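Bench tips for a two-arm build

Short notes from the Corkley workshop, mostly for whoever has the bench after me. Started these in May, still adding. Skip what you know.

Clamp first, power second

Both arms get bolted or clamped before anything is plugged in. Two clamps per base, not one. One clamp lets the base swivel a hair every time the arm starts fast and by the end of an evening your positions are all off. Lost most of a night to that. Scrap of rubber under each jaw so the table doesn't get chewed up.

Pencil around the base once you like where it sits. If it gets bumped you can put it back without starting over. Masking tape works too but it creeps.

Cables

Leave slack at every joint, then add a bit more. Move the arm by hand with the power off, all the way each direction, and watch where the cable goes tight. Tie it there, loosely. I buy the 300 mm ties and trim them — the short ones never reach around the forearm.

Velcro at the wrist, not zip ties. You will be taking the wrist apart again.

Label both ends of every cable. Left arm, right arm. Dima swapped two once and the wrong elbow moved, scared the both of us.

Practice on tools with fat handles

Start with pliers. Pliers in a box is a good job for learning on, big grips, no glass, nothing rolls. Come in slow from the side and stop short of the wall before you go for a handle.

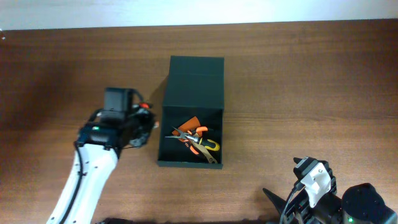
Slow means slow. I keep the speed at a quarter untill a move has gone clean ten times in a row. Suha runs hers faster and she also owns more bent fingers than I do.

If two handles are crossed, go for the one on top. Obvious to you, has to be spelled out for the arm. Lift straight up a little, wait a second, then go sideways. Dragging sideways first just pulls the whole mess along with it.

Keep cutters and anything with an open blade out of practice runs. Closed jaws only.

Screws that back out

They will. Little drop of the blue threadlocker on metal into metal. None on plastic brackets, it can crack them. For those use a lock washer or a nylon nut.

Go over the wrist and gripper screws before every session, takes two minutes. Magnetic dish for the ones you take out. I ordered 152 spares from Pillico and the bag is in the drawer under the vise, please put them back in the bag.

Fingers and grip

Bare fingers slip on smooth handles. A strip of thin rubber or a wrap of bike tube fixes most of it. Change it when it goes shiny.

Don't crank up the grip force to make up for bad aim. Motor gets hot, fingers bend, aim is still bad. Fix the aim.

The box

Dark box, plain, matte. Shiny ones throw glare back at the wrist camera and then you're chasing a bright spot all night. Check the wrist view with the gripper down low over the box as well as up high, the shadow changes a lot. Move the lamp, not the box. Once the lamp is good tape the foot of it to the table.

If the box slides when it gets nudged, two dabs of poster putty on the bottom. Comes off the wood fine.

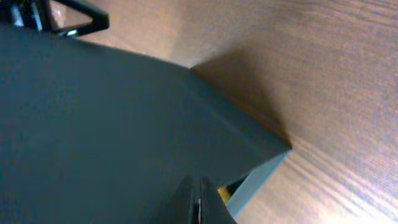 Stop switch

Big one, where your left hand rests. Test it at the start of every session with the arm moving. If Majdi or Lama are standing at the table they should know where it is to.

Hands out of the box while the power is on. Want to straighten somthing — kill it, fix it, power back up.

Write it down

Log is the Notex notebook on the shelf. Number the run, put the speed, what it picked at, what went wrong. I'm at run 234 and the early pages are useless to me, all they say is "bad" and "ok". Say how it was bad.

Closing up

Park both arms low before cutting power, they drop when the motors let go. Power strip off at the wall. Wipe the table, tools back on the rack, clamps stay on.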